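Sillwood Makers & Tidiers > Storage and Sorting > Clear tubs vs. anything else for small parts

multum_parts
July 14, 2026
OK so I am finally sorting out the bench and I need to be talked into or out of something. I have 40 clear plastic tubs coming for blocks, offcuts, sticky notes, all the little stuff that migrates. My theory is that if I can see through the side I won't need labels. My other half says that's how you end up with a shelf full of see-through junk drawers – and I can't say that's never happened in this house.

The table is plain light wood and I'd like to keep it that way, so no tray liners please. Sticky notes are what I use for labels right now. They're OK until you want one and it's under something.

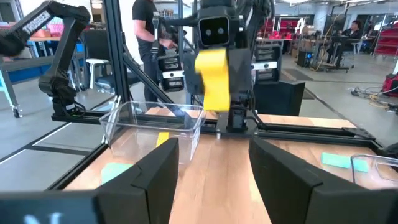 Clear tub, nothing in it yet, and sticky notes on the table in yellow and pale green.

So: clear tubs, yes or no? And do you label the tub or the shelf?

kettleandtwine
Clear, every time! I switched the whole craft closet over in September and I can find things now without pulling out seven boxes first. I label the shelf and never the tub, so the tubs can move around.

Stastirska
Gonna disagree with kettleandtwine. If you label the shelf and the tub wanders off, you've got a tub of mystery bits and a shelf that says "hinges." Label the tub. Put the label on the short end, low down, where your thumb doesn't rub it off.

Also sticky notes aren't labels. They curl up and drop off plastic within the week in my garage. Masking tape and a marker, done.

kettleandtwine
My tubs don't wander, I have rules lol

multum_parts
Mine wander. Mine have wandered to the car.

I get the point about tape but I like that I can shuffle sticky notes around while I'm still deciding what goes where. Once it's settled I'll do tape, promise. I've been trying it out with toy blocks first, reds in a tray and the teal and yellow ones still to find a home.

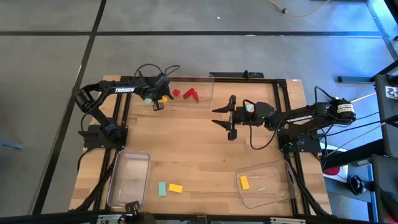
Reds grouped in the clear tray, teal and yellow still out on the wood.

Ticona
Okay but why by color? My kids' blocks were sorted by color for exactly one afternoon. By shape lasts way longer because that's how people reach for them – you want a long one or a little cube, you don't want "a red."

multum_parts
Huh. The reds are a mix of long and short too, so I'd be splitting them up again. Color is just so nice to look at through a clear side though!

Stastirska
Ticona is right, and I say that as someone who did a 2,000 piece sort by color and then undid it.

SharadaK
Different view from a former kindergarten aide: color is fine if small kids are the ones putting things away. They can match a red to a red before they can read anything you stick on the tub. For grownups go by shape or by job. We had five bins and that was plenty, past that everybody just dumped.
– Sharada Kamath

kettleandtwine
See, 40 tubs does seem like a lot. What's going in them all?

multum_parts
Um. They were cheaper by the case.

Ticona
Oh no

multum_parts
I know! OK, new plan: a few tubs on the table for whatever I'm working on, the rest on the shelf with lids on. Tape labels on the short end for the shelf ones. Blocks by shape, except I'm keeping one all-red tub because I want to. Does anyone know if that masking tape peels off clean after a year or does it leave gunk?

Stastirska
Leaves gunk if it sits in the sun. Painter's tape comes off easier but falls off sooner. Rubbing a little cooking oil on the gunk works for me, then dish soap.

kettleandtwine
Seconding the oil. And if you end up with spare tubs I'm happy to pay shipping on a few.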